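Sit-stand desk stops at the same height on the way down and backs up. Reset does nothing.

Posted by tallow_bench, Mon 15 July
Tags: desks, motors, home office

Jelier two-motor frame, bought used, no manual. Since I moved it to the new apartment it goes up normally but on the way down it stops partway, reverses a little, and sits there. The handset shows no error code. It does this at the same height every time, with or without anything on top.

What I have tried so far:

Unplugged it for an hour.
Held the down button for a long time. The display blinks and then goes back to the height reading.
Swapped the two motor cables at the control box. No change at all, same height, same reversal.

The top is not the original one. The previous owner fitted a Maslow top, and I put it back on myself after the move. The frame is level. The floor is not, quite, but the feet are adjusted for that. I would like to avoid buying a control box if the fault is mechanical.
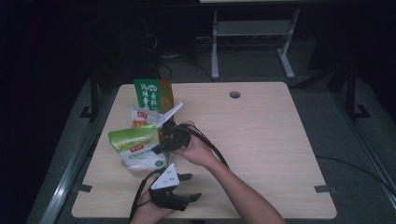

Elvia Villaseñor
Swapping the cables and getting the same result tells you something, though less than people think. On most two-motor boxes the controller compares the position of both legs and the current drawn by each. If one leg binds, the box sees a current rise, treats it as a collision, and backs off. Swapping the cables moves the reading to the other channel, but the box reacts the same way to either channel. So the test clears the channels of the box and leaves the legs as suspects.

A fixed height points to a mechanical cause. A weak motor or a bad connector tends to fail at varying heights. Check these in order:

1. Leg parallelism. If the side brackets were tightened before the crossbar, the legs can toe in or out. Going up, the load is steady and the motors get through it. Going down, the inner tube meets the tight section and the current rises.
2. The screws through the top into the crossbar. A replacement top with holes drilled slightly off will pull the crossbar sideways.
3. Cable slack. A motor cable pinched between the crossbar and a bracket can catch as the leg retracts.

Loosen every bolt on the crossbar by 2 turns, run the desk up and down a few times, then tighten from the middle outward with the desk near its lowest working height. Do not use a power driver for the last part.

If it now travels the whole way, run the reset again. The reset only completes when both legs reach their bottom stop, so it could not have worked before.

tallow_bench
Loosened the crossbar. It now gets lower than it did, then stops and reverses again. Is that progress?

Elvia Villaseñor
Yes. Unscrew the top from the frame completely, lift it off with someone else, and run the bare frame. If the bare frame reaches the bottom, the holes in the top are the problem. Fill them and drill new ones, 2 mm narrower than the screw, with the frame already standing where it wants to stand.

Anselmo Collado
mine did this and it was the collision setting. hold up and down together for 7 seconds, set sensitivity to the lowest one. fixed

Elvia Villaseñor
That will hide it. The motor then pushes through the bind on every cycle and the spindle nut wears. Also, the button combination differs between handsets. On the Arroyo handset it opens the height limit menu, and a stored lower limit is worth ruling out anyway. A stored limit normally gives a clean stop with no reversal, so I do not expect it here.

Anselmo Collado
been running it that way since November, no problems

tallow_bench
Bare frame goes to the bottom and the reset completed. Three of the screw holes in the top were off toward the back. Will redrill this weekend. The label on the control box says Drindero, if that helps anyone searching.

Marked as solved. Viewed 2,593 times.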